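Kodeck 手持夹爪采集工位 选型与预算说明

产品中心 > 数据采集设备 > 桌面双手工位

Kodeck 桌面双手工位由 Gernby 负责整机集成，框架和桌体由 Konwood 供货。本页供采购、实验室管理和项目预算人员使用，内容包括标准配置、可选件、场地要求、费用构成和交付安排。夹爪的机械尺寸和接口定义请查阅随机手册，本页不重复列出。

适用范围

工位面向小件操作任务：分拣、装盒、取放、开合盖、插接、整理线材。操作者坐或站在桌前，双手各持一只夹爪完成动作，数据经线缆送到主机。它不适合搬运重物，也不适合需要在房间内走动的任务。后一类需求请看移动式背负套件，报价单独计算。

如果项目最终要部署到双臂机器人上，建议在采购前先确认机器人末端的指形。夹爪指尖可以更换，但换指之后需要重新标定，之前采集的数据能否与新数据混用，要由算法人员判断。我们见过先买工位、后定机器人的项目，最后多花了一套指尖和两周标定时间。

标准配置

手持夹爪一对，左右各一只
有线连接套件，含备用线缆一根
铝型材与金属立柱框架
桌体一张，附白色台面板
采集主机一台，预装录制软件
侧面遮光帘一组
标定板及收纳盒
安装工具和中文手册

标准配置不含显示器、座椅、不间断电源和任务用物料。显示器用户一般自备，普通办公型号即可。

可选件

细指尖组件。用于小零件和分格盒类任务，指尖较窄，能伸入小格。耐用性低于标准指尖，属于易耗件，建议按季度备货。

角形夹指组件。开口较大，适合夹持盒体边缘、瓶身和布料。左右手可以装不同的夹指，软件里需要分别选择对应的配置文件，选错会导致开合量读数偏移。

线缆悬挂臂。把夹爪线缆从上方引出，减少拖拽。桌面任务不是必须，长时间连续采集时建议加装。

第二套台面板。不同颜色或纹理，用于增加背景变化。更换由一人完成，不需要工具。

物料箱。由 Ševčík 配套，内有常用小件、分格收纳盒、夹子、瓶盖和短线。也可以自行采购同类物品，预算上差别不大，但自行采购要留出挑选时间。
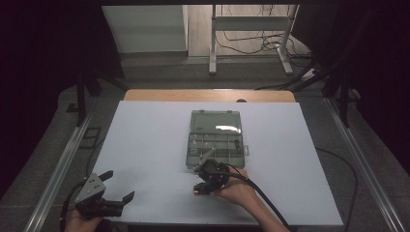

物料这一项在预算里经常被漏掉。单件价格低，数量多，磨损也快。盒盖的铰链和卡扣在反复开合之后会松，松了以后动作力度会变，同一任务前后两批数据就不一致。我们的做法是每种收纳盒一次买足同一批次，编号后轮换使用，坏一个换一个，不混入外观相近的其他型号。

透明和半透明物品要单独列出。这类物品容易反光，对照明位置比较敏感。任务清单里如果这类物品较多，请在询价时说明，我们会在安装时调整灯位，必要时增加柔光板。柔光板不在标准配置内。

场地要求

每套工位需要一块平整的地面，框架四周应留出通道，操作者身后要能放下一把椅子并正常进出。并排安装多套时，相邻工位之间用遮光帘隔开，避免背景里出现其他操作者。

电源方面，每套工位使用独立插排，主机和夹爪不要与空调、电烙铁等设备共用一路。线缆应固定在框架或地面线槽内。线槽由用户提供，也可以委托我们现场铺设，按长度计费。

窗户朝西的房间下午光线变化明显，应安装遮光窗帘。网络只在上传数据时使用，采集过程在本地完成，断网不影响录制。上传带宽不足的单位可以选择移动硬盘周转，硬盘需另购。

费用构成

一份完整预算通常分为以下几项：

设备费：工位主体与可选件
安装与标定费：按工位数计，含一次现场培训
物料费：首批物料和后续补充
人工费：操作者、质检员、任务布置人员
存储费：本地盘阵或云端空间
维护费：保修期外的年度服务

第一年里，人工费往往高于设备费。采购部门如果只按设备费报批，到了中途容易缺钱。Gernby 项目经理 Marion Purves 建议把人工和物料写进同一份申请，设备数量按实际能排出的班次来定。只有一个班组的单位，买 4 套工位就够用，再多会闲置。

起订与折扣

工位可单套订购。满 6 套按项目价结算，安装费合并计算。夹指类易耗件以 50 件为一个包装，不拆零。

科研单位可以申请试用一套，试用期内运费由用户承担，退回时框架和桌体应保持原状，夹指按实际损耗结算。试用转采购的，已付运费从货款中扣除。

交付周期

订单确认后 7 周发货。含特殊指尖的订单要先确认图纸，图纸确认之后开始计算周期。框架与夹爪分两批到货，框架先到，用户可以先组装，标定人员在夹爪到货后上门。

十月下单的用户请注意，年底安装排期较满，上门时间可能顺延到次年一月。需要在年内验收的单位，请在询价时写明验收截止时间，由 Zuzana Jelínek 统一排期并书面回复。

验收内容

框架稳固，无明显晃动
左右夹爪开合读数正常，零位一致
线缆长度满足桌面全部区域，拉伸时接头不受力
连续录制一个完整班次，无丢帧报警
标定文件已备份，并交付用户一份
操作者能独立完成开机、录制、保存和关机

验收由双方签字。录制测试用的任务由用户指定，建议选择以后数量最多的那一种，不要选最简单的。

维护与备件

线缆是更换频率最高的部件，主要磨损在靠近手腕的一段。收工时请把线缆松绕后挂起，不要折压在桌沿下面。夹爪机构每月清洁一次，用干布和软毛刷，不要使用酒精擦拭指尖的软质部分。

保修覆盖夹爪主体、主机和框架。夹指、线缆、台面板和遮光帘属于易耗件，不在保修范围内。建议首次订购时按工位数量各备一套，后续补货可以单独下单，不受项目价门槛限制。

夹爪返修期间可以申请备用机。备用机数量有限，按登记顺序提供，用户需自行重新标定。不具备标定条件的，可以预约远程协助，由 Juraj Matoušek 的技术支持组负责。

询价时请提供

任务清单，列出主要物品及大致尺寸
计划工位数和每日班次
目标机器人型号及末端指形，未定可注明
房间平面图，标出门窗和插座
期望到货时间与验收时间
是否需要安装、培训和线槽铺设

资料齐全的询价会直接给出正式报价。缺少平面图时只能给出设备价，安装费另议。任务清单暂时不完整的，可以先按标准配置报价，可选件留到合同签订前确认。

方案咨询：Yoshinori Yagi
报价与合同：Sabina Vlček
安装排期：Zuzana Jelínek

相关页面：移动式背负套件 | 夹指与备件目录 | Konwood 框架尺寸表 | 物料箱清单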